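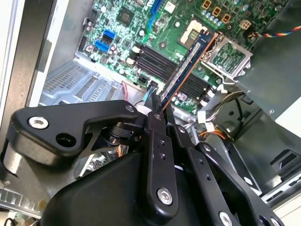

Memory first, regrets later

The old desktop came down from the closet shelf in May, and I told everyone it would be a quick job. Margit Pap, who has known me through two kitchen remodels, asked which year.

So far it's a case with the side off and a green board with an empty processor socket. The metal bracket next to the socket is flipped up, and I keep wanting to close it, the way you want to close somebody else's car door. I won't until there's a chip under it. Those little gold pins bend if you look at them with the wrong attitude, and I've had the wrong attitude since breakfast.

The memory is blue and the slots are black, so at least I can tell which one I'm holding. You line up the notch, open the white latches and push harder than seems decent. The guy at Zenent charged me 105 dollars for the parts and threw in the advice for free – "firm but loving," he said, which is how I was raised, and look where that got us.

Still to do: the processor, the fan cable (currently wandering off on its own) and a decision about the dust. The blue SATA ports can wait until I find the drive with the 1,063 vacation photos on it. I believe it's in the drawer with the takeout menus.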